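Position 7

Die Beschaffungsvorlage hatte neunzehn Positionen, und Florin Hodoroagă strich seit dem Vormittag an der siebten herum. Position 7: zweiarmige Zelle, Ausführung Tisch, einschließlich Greifer, Kamera, Einhausung. Angebot Fuchs 2515 Euro je Arm, ohne Montageschiene. Angebot Flovedley 1299 Euro je Arm, Schiene inbegriffen, Lieferzeit offen. Genehmigt waren Mittel bis Ende Oktober, danach verfiel der Rest an das Werk Felavham.

Er hatte die Spalte »Nutzungsdauer« leer gelassen. Die Buchhaltung verlangte dort eine Zahl. Florin hatte keine. Die Servos in der Schulter trugen die Last, die im Handgelenk kaum etwas, und für beide galt laut Formular dieselbe Abschreibung. Er legte eine zweite Tabelle an, nach Gelenken getrennt, und fügte sie als Anlage B an. Anlage A war der Arbeitsplatz.
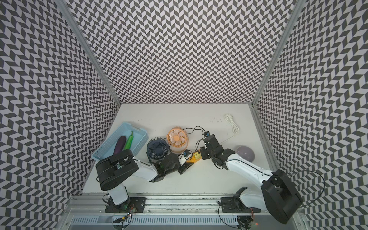
Iulian Iordache fand, die Anlage B werde kein Mensch lesen, man solle die Arme als Verbrauchsmaterial führen und gleich drei bestellen, zwei für die Schiene und einen fürs Regal. Ein dritter Arm im Regal koste weniger als eine Woche Stillstand. Das habe er in Drirkmont schon einmal vorgerechnet und dort auch keine Antwort bekommen.

Florin schrieb »Reservearm« in die Zeile unter Position 7 und löschte das Wort wieder. Verbrauchsmaterial lief über eine andere Kostenstelle. Die andere Kostenstelle hatte eine Obergrenze von 570 Euro je Vorgang. Ein Arm ließ sich in Baugruppen bestellen, Sockel, Schulter, Unterarm, Greifer, jede für sich unter der Grenze. Dann wären es vier Vorgänge, vier Unterschriften und ein Wareneingang, der vier Kartons demselben Gerät zuordnen müsste.

Er rechnete es trotzdem durch. In Baugruppen war der Flovedley-Arm teurer als am Stück, der von Fuchs in Baugruppen nicht lieferbar. Er trug beides ein.

Blieb die Aufgabenbeschreibung. Die Vorlage verlangte zu jeder Investition eine Tätigkeit, »so gefasst, dass ein Fachfremder sie beurteilen kann«. Florin hatte zuerst geschrieben: Handhabung biegeschlaffer Teile mit Steckverbindung. Die Vorlage kam mit einem Fragezeichen am Rand zurück. In der zweiten Fassung stand: Hantieren mit Kabeln und Steckern an kleinen Tischventilatoren.
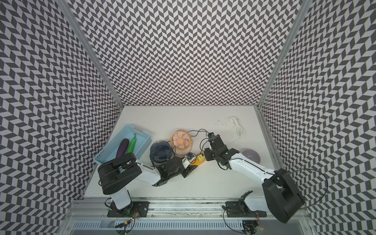
Dazu gehörte ein Satz über den Platzbedarf, den er aus der Vorlage vom Vorjahr übernahm, und einer über die Kabelführung, den er neu schrieb. Die Kabelführung war nirgends budgetiert. Weder Fuchs noch Flovedley boten sie an. Florin setzte sie als Position 7a ein, ohne Betrag, mit dem Vermerk »Eigenleistung«.

Iulian las den Ausdruck im Stehen. Er fragte, wer mit Eigenleistung gemeint sei.

Florin setzte das Datum ein, 2019-03-17, und schob ihm die Seite mit dem Unterschriftenfeld hin.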